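Club news: hands on at the robotics evening class

Reading time: 6 minutes

Print this page | E-mail this page

I promised in the last newsletter that I'd write up what the evening class has been doing, and then August came along and I didn't, so you're getting two months in one go. Make yourself a tea.

For anyone who has joined since spring, the class is our beginners' group. It meets at 7pm in the long room, it's run by Sombat Prasertsri, and you don't need to know any programming to come along (I certainly didn't – I came because my knees had ruled out badminton). We have been working our way towards what Sombat calls the kitchen project. Two arms, two hands, one table, and a handful of ordinary kitchen things for them to deal with. By the end of the course each team has to get the robot through a short routine it has put together itself.

The teams are named after nothing in particular. Mine is Marinescu, which was the name on the spine of the notebook we were given. The other lot went for Zodex and they have made badges, which we feel is a bit much.

The first few weeks were all about reaching. I had imagined we would be picking things up by the second session! We spent the whole of it getting one arm to go to a spot above the table and stop there without wobbling. Then we did the same with the other arm, and then with both together, and that was where the shouting started, as two people were giving numbers out loud at the same time and Man-sik Wi was trying to type them all in. We now have a rule that only one person speaks. It is usually Man-sik, who has a good carrying voice and used to referee.

After that we got on to hands, and I have to say I've become a complete bore about hands. I catch myself watching people in the bakery. When you pick up a bun your thumb does such a lot, and you never think about it until you have to tell somebody else's thumb what to do. Our first attempt at a pinch had the fingers closing nicely and the thumb arriving a good second later, like someone running for a bus. We changed one setting and then it got there far too early. Sombat let us go on like this for most of an evening before he mentioned there was a slider for it.

The grater was his idea too. We had been practising with foam blocks, which forgive everything, and he said we needed something with an awkward shape and a proper handle. Graters are horrible things for a robot, I've learned. The handle and the metal part want completely different treatment, and if it's lying at an angle you have to decide whether to turn the wrist or move the whole arm round. Zodex turn the wrist. We move the arm. There has been quite a lot of talk about this over the biscuits. 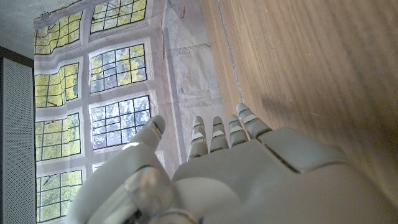
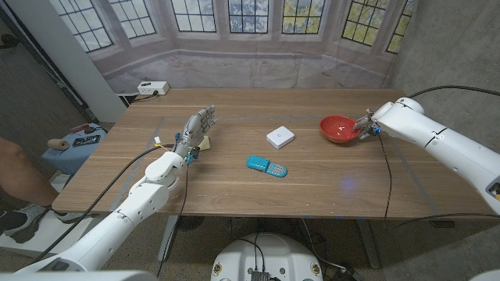 The kitchen project on the table: a hand close up in the first picture, and in the second both arms over the table, one hand in the red bowl, with the grater lying nearby.

The bowl has been kinder to us. Our routine starts with one hand going down into it while the other is held up out of the way, and I was rather proud of that, as the holding-up part was my suggestion. Before, we had both arms trying to be useful at once and they kept wanting the same bit of air. Now one waits with its fingers open until the other has finished. It does look as if it's asking permission to leave the room, but it works for us and we're keeping it.

We log every try on a sheet, successful or not, and Man-sik added ours up the other night. Marinescu are on 302 tries and Zodex on 295. He was very careful to say this is not a score. I will only point out that ours is the bigger number. What the sheets are really good for is spotting when you've been making the same mistake for half an hour, and we had a lovely example of that last month, when we changed the speed, then the grip, then the order of the moves, and had got the left and right columns muddled up the whole time. I was doing the writing down, so that one's mine.

A few people have asked me what sort of level it is. Well, we've got a retired bus driver, two sixth-formers, a dental nurse and me. The sixth-formers pick up the typing side faster than the rest of us, but they're hopeless at waiting, and you do a great deal of waiting. If you can follow a knitting pattern you will be fine. You'll want a pencil and something warm to put on, and please keep inside the safety talk we all get at the start: long hair tied back, lanyards off, and say "clear" before anybody sets an arm moving.

Coming up, we've got four sessions left before the show-and-tell. Each team gets one go at its routine in front of whoever turns up, and then we open the floor for questions, so do bring some. Sombat says the judges will be looking at how well we explain ourselves as much as at what the robot does – I think this is meant to cheer us up. The Bomico Cup (a sugar bowl with two handles, for those who've never seen it) goes to the team with the best write-up, and I have already started ours, in that same notebook.

The next course begins once this one has finished. It costs £55 for the full run, tea included, and the sign-up sheet is on the board by the kitchen door. Ask for Sombat if you'd like to sit in for an evening first; he's happy to have people watch. If there are enough names he would like to run a second group, to be called Ivard, and he has asked me whether I'd help out with it. I said I'd think about it and then told everyone at home that I was going to be a robotics teacher.

Oh, and whoever lent us the good extension lead, could you let me know? I'd like to say thank you properly, and also to ask if we can hang on to it until the show-and-tell.

Last updated: August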